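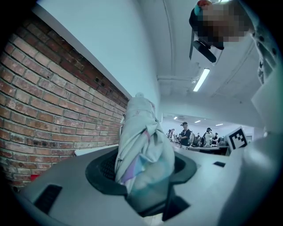 Figure 3. Hand-held gripper with a light grey cloth held upright in the black collar. The square marker on its upright is at the right.

3.2 Setup and upkeep of the hand-held gripper

All cloth handling in this study was done with one hand-held unit, built on the Zakaten shell and fitted with a collar and marker mount made by Flusenach. We kept to a single unit so that wear could be followed over the whole study. Records begin in December, when the collar was first fitted, and the last entry used in this paper is from August 2021. In that period the unit logged 1,143 grasps.

Before each session the operator wiped the lens and the face of the marker with a dry cloth, then checked that the marker upright did not move under light finger pressure. The position of the marker relative to the lens was measured again after any work on the upright. If it had shifted from the stored value, the new value was saved and the old one kept in the log with a note. We did not correct earlier recordings.

The collar needed the most attention. Lint gathers where the fabric enters the opening, and thin fabrics leave more of it than we expected from the bench tests with the Ekström samples. At first we cleaned the collar only when a grasp failed. This made the failures hard to read, as a missed grasp could come from the lint or from the way the cloth had been presented. From the second month on we cleaned it after every 49 grasps, using a soft brush and no solvent. The brush was worked from the inside of the collar outward – going the other way pushes fibers down into the housing.

Fabric was loaded by hand. The operator gathered the cloth, seated the bunched end in the opening and let go before the recording started. A cloth that leaned over onto the marker was taken out and loaded again, and the attempt was not counted.

Two repairs were made. The screws of the marker upright worked loose after long sessions and were replaced with longer ones, set with thread lock. Later the Vosik cable began to drop the signal when the unit was tilted, and 39 recordings had to be discarded. The replacement cable was clamped at the housing, and no further dropouts were logged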